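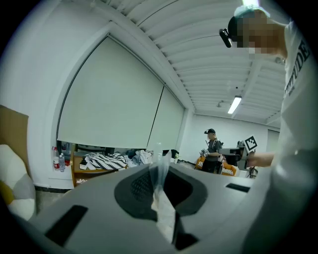 Plastic sheet, bunched up at the bottom

Forum > Kitchens > Faucets and plumbing fixtures
Thread: Pull-down faucet hose won't retract all the way

gravelpit_dan
Kitchen faucet is a Mirano pull-down, bought it in October. Spray head used to snap back into the neck by itself. Now it hangs down an inch or two and I have to shove it up. Wife hates it. Weight is still on the hose, I checked. Water pressure fine, no leaks. Anybody had this? Do I just add a second weight?

tilebird
Where is the weight sitting? Mine slid down after I crammed a trash can in the cabinet. There's usually a mark or a sticker on the hose telling you where it goes.

gravelpit_dan
No sticker that I can see. It's maybe halfway down the loop.

Hsiu-ying Hsu
Check what it's rubbing on before you buy anything. Shutoff valve handles are the usual thing. Pull the head all the way out, have somebody else let it go slow while you watch under the sink with a flashlight. You'll see it hang up.

oldcopper
Second weight is fine. Did it on mine, never thought about it again.

Hsiu-ying Hsu
It's fine untill the hose kinks at the crimp. Wouldn't do it first.

oldcopper
Never kinked on me. Six years. People worry too much about hoses.

marnie_k
Six years on one faucet isn't much to go on, oldcopper. My sister's went at the crimp and took out the cabinet floor. Had to pull the toe kick and everything.

oldcopper
Was that from a weight tho? Or a cheap hose?

marnie_k
No idea. Plumber said weight. Could have been both I guess

gravelpit_dan
OK did the flashlight thing. It catches on the hot side supply line, right where it loops over. Moved the line back with a zip tie. Better but still drops half an inch.

Rhun Gethin
Half an inch is the dock, not the hose. Some of these have a magnet in the neck and some have a plastic clip. Which is yours? Clips wear out. Magnet ones get crud on the ring - wipe both faces with vinegar on a rag.

gravelpit_dan
Clip I think. Two little plastic ears. One looks kind of chewed.

Rhun Gethin
There you go. New collar.

tilebird
Does Mirano even sell the collar on its own? I looked for the older model and all I found was the whole spray head.

Rhun Gethin
They did when I needed one. Part 3744 if it's the same neck as mine, but don't order off my say so, look in the booklet. Mine was the tall one.

gravelpit_dan
Booklet is long gone lol. I'll email them with a photo of the ears.

sinkorswim
I'd skip all this and put in a regular faucet with a side sprayer. Pull-downs are a fad. Had a Fleltska pull-down in the last house, same droop inside a year, replaced it with a plain Vaněk. No trouble with it.

marnie_k
Side sprayers leak too!! every one I ever had dripped into the cabinet

sinkorswim
Then you had bad ones.

tilebird
Can't fill a stock pot in a shallow sink without the pull-down. I'd keep it. Not everybody has room for an extra hole in the counter either

oldcopper
Agree with sinkorswim for once. Fewer moving parts.

Hsiu-ying Hsu
He asked how to fix the one he has, guys.

gravelpit_dan
Yeah not buying a new faucet. Counter is granite and I'm not drilling it.

Update, 31st March - collar came. They wanted the receipt and a picture, then sent it no charge. Took me 30 minutes, most of that was laying on my back looking for the right wrench. Clicks in now and stays up. Took the zip tie off and the droop came back a little so zip tie goes back on.

Rhun Gethin
Good. Get a proper clip for that supply line when you're at the store, a zip tie can slide.

sinkorswim
See you next year when the new one chews up.

marnie_k
ignore him. Glad its working

hallwaylight
Sorry to jump in on this, same problem but mine is a Flasley and the head does go up, it just spins around when I let go. Is that a collar too? No ears on mine, just smooth.

Hsiu-ying Hsu
Smooth is probably a magnet. Spinning sounds like a twisted hose. Unscrew the head, let the hose relax, screw it back on. Start a new thread if that doesn't do it, this one's getting long.

hallwaylight
will do, thx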